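August, 11 at night
Orlando Montoya

Set-up day, so most of it went into furniture and cloth. The long table came out from the wall before lunch and now stands where there is clearance on both sides. Hưng wanted it square to the room. I left it at an angle, and he gave up on the point after lunch.

The white cloth went on next. It has a faint grid of pale lines, good enough for putting things back where they were but useless for measuring. I pulled the fabric from the short ends first and then from the long sides, and the creases mostly went. One remains near the far corner. Kiều says steam. We have no steamer, and the iron at Kurnodlow is on loan until next month.

Towel folding took the afternoon. Notes, so that I do not repeat the same errors:

The striped one is easier than the plain ones. The gray stripes are thin, but they give an edge to align to, and a skewed fold shows at once. First fold lengthwise, press with the flat of the hand, then across. The corners want to lift on the last fold. Pressing harder does nothing; a shorter final fold helps a little.

Thirds look tidier than quarters and take longer. Loan timed me at 30 seconds for thirds, which she considers slow. I consider it a towel.

The bottle is the blue one with the white cap. Chiến prefers the Böttcher bottles, which hold 200 ml more and fall over. I wrote "short bottle" on the supply sheet, line 3826, and he can dispute it with Stivbridge when the invoice arrives.

Cables are unresolved. I coiled some of the black ones in the morning and by four o'clock there was a tangle again along the left of the table. Proposal for tomorrow: sort by length, tie each coil twice, and keep the front of the table for the box and what plugs into it — nothing else.

New liner in the green bin. Whiteboard not wiped; the notes near the top are Kiều's and she has not copied them yet. 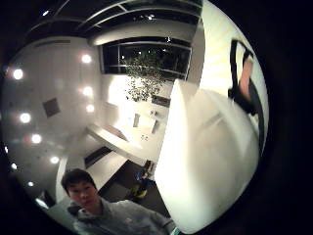
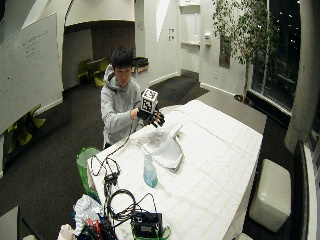
Gray sweatshirt in both; the folded towel and the blue bottle are on the cloth in the second.

Must ask Hưng about the spare cloth. Ate late, rice and eggs. Bed.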